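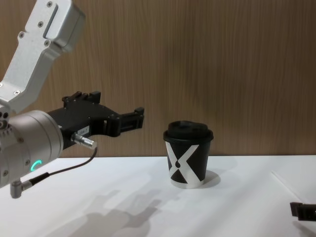 How Does a Robot Know Where the Hole Is?

Think about the last time you put a straw into a drink. You probably did it while talking, or walking, or complaining about your brother. You poked, you missed, you poked again, and in it went. You have no idea how you did it, and you've never had to care.

A computer has to care. Every tiny part of that job has to come from software, which is the set of instructions that tells the robot's motors what to do. Motors are strong and quick and have no ideas at all. A motor will happily push a straw through a tabletop if the numbers say so.

So let's follow the software along and see what it worries about.

First worry: Where is everything?

A camera doesn't see a cup. It sees a huge grid of colored dots. The part of the software called perception has to go through those dots and decide which ones are cup, which are table, and which are just the robot's own shadow lying there being confusing. Shadows are a nuisance. They're dark, they have edges, and they move whenever the arm moves, so a badly taught program may get quite interested in one.

Then there's the lid. A dark lid on a dark cup is hard work, and a small opening in a dark lid is worse. People find it by knowing that lids usually have an opening and looking for it. Software can learn the same trick, but it needs to be shown lots of lids first. One program, called Tollness, was shown 186 pictures of lids before it could find the opening on a new one. Before that, it was very sure about a button on somebody's sweater.

Second worry: How do I get there?

This part is called planning. The planner draws an invisible path through the air, from where the arm is now to where it needs to be. With one arm, that's fairly simple. With two, the planner must also stop the arms from whacking each other, and each arm is moving while the other one is trying to guess where it will be. You'll know the feeling if you've ever shared a small kitchen.

There's an extra problem with a straw. Once a gripper picks one up, the robot's arm has become longer, and the planner has to be told. If it forgets, it will steer the gripper carefully around everything and sweep the straw straight into the cup.

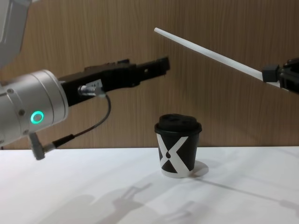 Lộc Văn wrote to us about this bit: "My daughter asked why the robot doesn't just look at the end of the straw. I told her it knows where its own hand is, so it can do the sum. She said straws bend. I didn't have an answer, and she has now mentioned it at dinner 2 times."

Your daughter is right, and she should keep mentioning it. Doing the sum works well for a stiff rod held firmly. It works less well for anything that bends or slips. Good software does both jobs: it works out where the tip ought to be, then uses a camera to check whether the tip agrees.

Third worry: Am I doing it right?

Checking as you go is called feedback, and it belongs to the part of the software known as control. Control is the fussy one. Many times every second it asks the same question: where did I want to be, and where am I? If the two answers don't match, it nudges the motors a little and asks again. It never gets bored, which makes it excellent at this and terrible company.

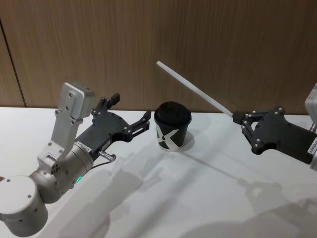 The size of the nudge matters too. Make it too small and the arm creeps along like somebody heading for the bath. Make it too big and the arm shoots past its target, rushes back, shoots past again, and ends up wobbling. Programmers spend a surprising amount of their lives choosing numbers in between. The people who wrote Tollness tried 17 settings one September, and the best was the second one they'd tried. They had not written it down.

Try it yourself

You'll need a cup with a lid, a straw, and a friend who can keep a straight face.

Hold the straw and close your eyes. Your friend is the perception software and can say only "left," "right," "forward," "back," "up," and "down." You are the motors, so do exactly what you're told and nothing clever. Use an empty cup.

Now swap places, and see how long it takes before somebody shouts "No, the OTHER left!" Robots don't shout that, although their programmers do.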